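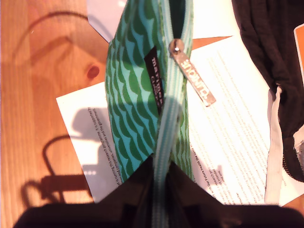
Unit 5 - Demonstrating a task: hand guiding and remote control

Reading for Wednesday: Nuklow operator guide, section on recording.

5.1 Two ways to demonstrate

In hand guiding, the operator holds the arm and moves it through the task while the joints are compliant. The joint angles are recorded directly. The method is quick to learn, but the operator's hands and sleeves can enter the camera view, and the contact force at the fingers is partly the operator's own.

In remote control, the operator moves a leader device and the arm follows. The camera view stays clear of the operator. The cost is a delay between command and motion, and little or no sense of touch.

5.2 Soft objects

A rigid block has one pose. A fabric pouch also has a shape, and the shape changes when the fingers close. With a zippered pouch the following should be noted for each demonstration:

Grasp point, relative to the zipper slider
State of the zipper at the start (open, partly open, closed)
Orientation of the pouch between the fingers
Surface below, including loose paper and other fabric items

Printed patterns and strong light both affect how well the outline of the pouch can be separated from its surroundings. Cast shadows should be left in the recording - a policy trained without them tends to fail when they appear.

5.3 Lab exercise

Each group records 40 demonstrations on the Wuisan station by remote control, then 5 by hand guiding. Vary the start position between trials. Keep failed grasps and label them as failed. Submit the log with the grasp point entered for every trial.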